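Jobs > Hospitality & Housekeeping > Part time and full time

Laundry and Room Attendant, Rultgate Guest House

Print this page | E-mail this job to a friend

Rultgate is a guest house and short-stay residence on the edge of Levton, run by Flandetti Lodging. We have 33 rooms in two buildings. Most of our guests stay between one and three weeks. Many are families with a relative in the hospital across the road, and others are contract workers, visiting students and people between homes. They do not want a hotel. They want a clean room, a decent bed, and clothes they can put on in the morning without having to find a laundromat.

We are hiring for two positions, both in the laundry and room team. One is full time and one is part time. The work is the same for both. The part-time position is mornings only. The full-time position starts in the morning and ends at 4 p.m., with an unpaid half hour for lunch.

What the job is

You will spend a little more than half of your time in the laundry and the rest in the rooms. The split changes with the season. In August the rooms take over, and in winter there is more laundry because people wear more and the blankets come through more often.

In the laundry you will sort, wash, dry, press and fold house linen: sheets, pillowcases, towels, bath mats, table linen and kitchen cloths. You will also handle guest laundry. Each guest gets a numbered bag and a slip. The slip goes with the bag from the time it is picked up until it is back in the room, and the items are checked against it at both ends. If something does not match, you write it on the slip and tell the shift lead before the bag leaves the laundry.

In the rooms you will change beds, clean bathrooms, dust, vacuum, restock supplies and report anything broken. We do a full change on departure and a light service during the stay. Guests can turn down the light service by leaving the card on the door. Please respect the card.

Folding and finishing

We ask applicants to read this part with some care, as it is what new staff find hardest. Guest clothes are folded by hand. We do not use folding boards. Shirts and sweatshirts are laid out flat first, smoothed from the neck down, and checked for stains, pulled threads and open seams before they are folded. Sleeves go in before the sides. Children's clothes are folded the same way as adults', only smaller, and are kept with the rest of the family's bag. Socks are paired flat and are not rolled into balls, which stretches the cuffs.

House sheets are a mix of plain white and patterned. Building One uses white only. Building Two still uses the patterned sets, and they are stored by room because the mattress sizes differ. You will learn these in the first two weeks. There is a chart on the inside of the linen room door, and it is up to date.
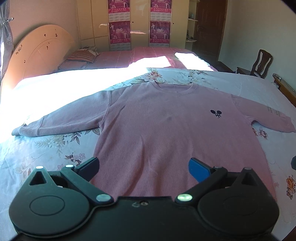 Sweatshirt laid flat before folding, on a blue floral sheet.

What we are looking for

Experience in a laundry, hotel, nursing home or hospital is useful but not required. We have hired people from warehouses, restaurants and school cafeterias who did well. You should be able to:

- stand and walk for most of a shift
- lift and carry laundry bags up one flight of stairs (Building Two has no elevator)
- read care labels and follow them
- write short notes in English that the next shift can understand
- work near guests quietly and politely

Some of our guests are going through a hard time. You are not expected to counsel anyone, but you should be comfortable saying good morning and leaving people alone when they want to be left alone. What you see in a guest's room stays there.

Detergents and cleaning products are unscented in both buildings. If you have a skin allergy or a breathing condition, tell us at the interview and we will go through the product list with you. Gloves are supplied.

Training

Training is paid at the full rate. You will work next to an experienced attendant until you are signed off on the machines, the guest bags and the room checklist. Most people start with towels and house linen and move on to guest clothes after that. The press comes last. No one uses the press alone before being signed off on it.

Pay and benefits

Pay is hourly, and the rate is given on the application form at the front desk. It is the same for both positions. There is a higher rate for holidays. Full-time staff get paid vacation and sick leave from the first month. Part-time staff earn the same benefits in proportion to hours worked. We supply two sets of work clothes and wash them here. You supply your own shoes, which must be closed and have a non-slip sole. After 3 months we pay 80 percent of the cost of a Levton bus pass for any employee who asks for it. There is free parking behind Building One, but not enough for everyone, and it fills up early.

Lunch is not provided. There is a staff kitchen with a refrigerator, a stove and a microwave, and the Lumbao bakery next door gives our staff a discount on sandwiches.

Schedule

The schedule is posted two weeks ahead. Both positions include every other weekend. Swaps between staff are fine as long as the shift lead has them in writing before the shift starts. We do not use on-call shifts.

How to apply

Pick up a form at the front desk of Building One between 9 a.m. and 5 p.m., or ask the desk to e-mail you one. A resume is welcome – it is not required if the form is filled out in full. Please list two people we can call who have worked with you. They do not have to be former managers.

Mark on the form whether you want the full-time position, the part-time position, or either. If you can only work certain mornings, write them down. We would prefer to know now.

Interviews are held at Rultgate and take less than an hour. They include a walk through the laundry and one room, and a short practical part in which you will fold a few items and make up a bed. You do not need to prepare for it. Wear something you can move in.

Applicants who are hired will need to show that they are authorized to work in the United States and agree to a background check, which we pay for. Everyone who applies will get an answer by phone or e-mail, including those we do not interview. Both positions stay open until filled, and forms are read as they come in.

Flandetti Lodging is an equal opportunity employer. If you need an adjustment for the interview or the practical part, tell the front desk when you hand in the form.

Print this page | E-mail this job to a friend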